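Storing Part-Used Rolls of Tape

Departments of the Salminen building draw tape from the supply room, Room 17. Part-used rolls should be returned in a condition that allows the next person to use them.

1. Fold the free end of the tape under to form a short tab.
2. Wipe dust from the sides of the roll with a dry cloth.
3. Place the roll in a cardboard sleeve. A sleeve with a torn front may be kept in service if it still holds the roll.
4. Write the department code on the sleeve in pencil.

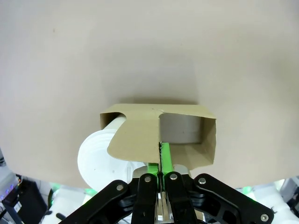 5. Return sleeved rolls to the lower shelf. Do not stack them more than 2 high.

Rolls with damaged edges should be set aside for Hertta Väisänen. Requests for new stock are reviewed each September.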